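Módulo 4. Embalaje de piezas cerámicas y recipientes de uso doméstico
Apuntes de la sesión 2
Docente: Gertraud Rainer

4.1 Alcance

La sesión cubre recipientes abiertos de hasta 11 kg: macetas, cuencos, ollas de barro y jarrones de boca ancha. Quedan fuera las piezas con restauraciones recientes y las que contienen tierra o planta viva, que se tratan en el módulo 6.

4.2 Inspección previa

La pieza se examina en el suelo o sobre una mesa baja, con espacio libre alrededor. Se anota en la ficha el estado del borde, de la pared y de la base. En superficies envejecidas hay que distinguir tres casos:

Desgaste estable. El acabado es rugoso, pero no deja residuo al pasar un paño seco. Admite contacto con papel de seda.

Desgaste activo. Se desprende polvo o escama. El plástico de burbujas no debe tocar la pared en ningún punto.

Fisura. Se localiza con luz lateral y se marca en la ficha, nunca sobre la pieza. Una fisura que llega al borde obliga a rellenar el interior antes de envolver.

Si el recipiente tiene plato, cuenco o soporte, se comprueba primero si ambos elementos se separan sin esfuerzo. En caso afirmativo se embalan como dos bultos con la misma referencia. Si están adheridos, se tratan como una sola pieza y la altura se mide con el conjunto montado.

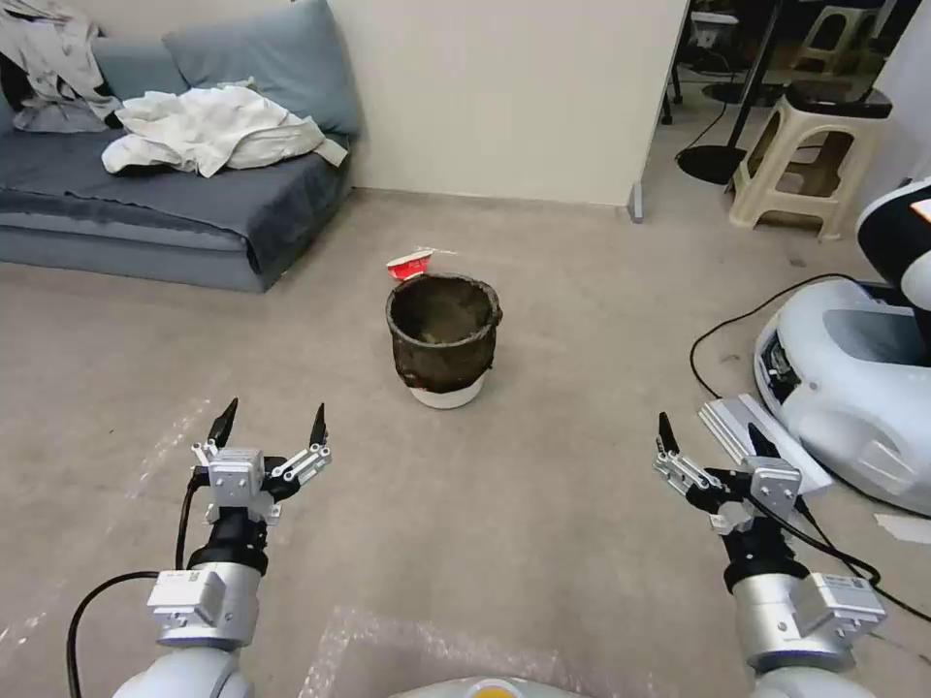
4.3 Corte del plástico de burbujas

La longitud de la lámina se calcula a partir del perímetro máximo, no del perímetro de la boca. Se aplican dos vueltas completas más un solape de un tercio. Para una pieza de 72 cm de perímetro resultan 168 cm; en el ejercicio de clase se admite 167 sin corrección.

El ancho de la lámina es igual a la altura de la pieza más el diámetro de la boca, de modo que sobre material para cerrar por arriba y por abajo. Las burbujas se orientan hacia fuera cuando hay papel intermedio de menos de 30 g/m2.

4.4 Secuencia

Relleno interior con papel arrugado, sin presionar la pared.
Capa de papel de seda en todo el exterior.
Lámina de burbujas, extendida en plano antes de apoyar la pieza.
Cierre con cinta sobre el plástico, nunca sobre el papel.
Etiqueta con referencia y flecha de posición.

4.5 Material de prácticas

Cinta Siketti de 50 mm, cajas Vendness de doble canal y papel de seda Kwofie. El rollo de burbujas del aula rinde alrededor de 200 láminas cortas.

Entrega de la ficha de inspección: miércoles, 5 de agosto de 2026, en el casillero de Jurkbridge.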